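Nodgate Ad Mediation for Mobile Games
Set-up Guide, Section 2: Adding a Rewarded Video Placement

Felicidad Manalo
October

This section covers adding a rewarded video placement to a game that already has the Nodgate library installed. Account creation and library installation are dealt with in Section 1. You will need administrator rights in the Nodgate console and a test build of the game.

Creating the placement

1. Sign in to the console and open Games > Placements.
2. Select the game, then choose New placement.
3. Set Format to Rewarded video. The format cannot be changed once the placement is saved.
4. Enter a placement name of up to 50 characters. Use letters, digits and underscores only.
5. Under Reward, enter the item name and the amount the player receives. These values are passed to the game when the video has finished.
6. Save. The console displays a placement key. Copy it into the game's settings file, under rewarded_key.

Note: Placement keys are case-sensitive. A key entered in the wrong case produces error 16 (placement not found) on the first ad request.
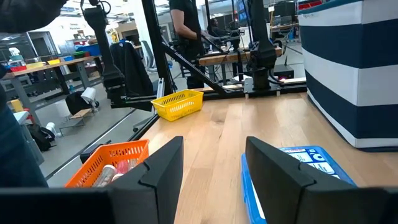
Connecting an ad network

7. Open the placement and select the Networks tab.
8. Choose Add network and pick Vesent or Fastberg from the list. Each network needs its own app ID, copied from that network's dashboard.
9. Set the order in which networks are called. The one at the top is always asked first.
10. Leave Timeout at the default unless support has told you otherwise.

Caution: Do not enter live app IDs in a test build. Networks may treat repeated views from one device as invalid traffic and withhold payment.

Testing

11. Turn on Test mode in the placement and restart the game.
12. Trigger the placement. A test video should play with a grey banner across the top.
13. Let the video run to the end and check that the reward is credited once. If it is credited twice, the game is listening to both the close event and the reward event — remove the first.
14. Turn off Test mode before release. Test videos earn nothing.

Note: The video cache must be at least 1536 KB. With a smaller cache, videos are streamed and may stall on slow connections.

Changes to network order reach players the next time they start the game. Reports are updated overnight, so views from a test session will not appear until the following day.

Related items
Section 1: Installing the Library
Section 3: Banner and Full-Screen Placements
Moving from Trummer to Nodgate
Error Code List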